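Ticket 2623
Project: Kitau hand-held collection, two-gripper set
Subject: Left gripper pose jumps when a transparent object is in the jaws
Opened by: Anas Abu Hammour
Assigned to: Mellor tracking support
Status: Open, waiting for reply
Priority: Normal

Description of the problem

Hello. We record demonstrations with two hand-held grippers and a head camera, and we use the front markers to join the gripper poses with the head view. Since we updated the Tistard pose package in August, the left pose is not stable in part of the recordings. The position stays correct, but the orientation flips for a few samples and then returns. The right pose does not show this.

I checked one batch of 100 recordings. In 22 of them the left orientation flips at least one time. All 22 are from the task "carry glass to desk". The other tasks in the batch, with the box and with the cloth, are clean.

What I have tried

1. Restarted the Rernevow recorder and repeated the head camera calibration. No change.

2. Exchanged the marker plates between left and right, and changed the IDs in the config file. The flips stayed on the left side. From this I think that the print is not damaged.

3. Went back to the old Tistard package and processed the same raw files again. The flips became shorter but they did not disappear. So the update makes it worse, but I do not believe it is the only cause.

4. Asked the operator to start with both grippers in front of the chest and look down at them, and to hold this position before walking to the desk. I wanted to have a clean start pose for each side.

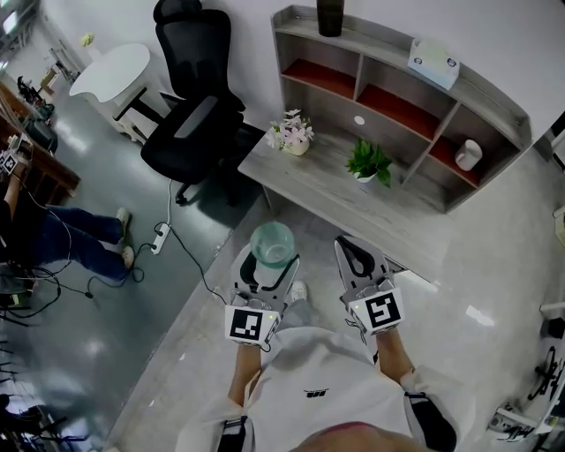
With this start position the first part of each recording is good on both sides. The flips come later, when the arms are raised over the desktop and the left marker is seen from a steep angle. I first suspected the glass, because the problem appears only in this task. Now I am less sure. It could be that the task simply makes the operator turn the left wrist more than the other tasks do.

5. Repeated the glass task with the left gripper closed and empty, same path. I still get flips, in 2 recordings. I consider this an important result, but the number of repeats was small.

Questions for support

Does the new package still choose between the two possible marker solutions by using the previous sample? In the old release notes this was written clearly, and in the new ones I cannot find it.

Is there a setting to reject a sample when both solutions have almost the same error? For our training data a missing sample is better than a wrong one.

I can send the raw files and both config files. Please tell me which upload folder I should use, the old link gives me an access error.

Update, 16:40

I found that the smoothing filter was on for the right side and off for the left side in our config. I do not know who changed it. I have now set it off for both and I am processing the batch again. Please keep the ticket open until I write the new numbers here.

Anas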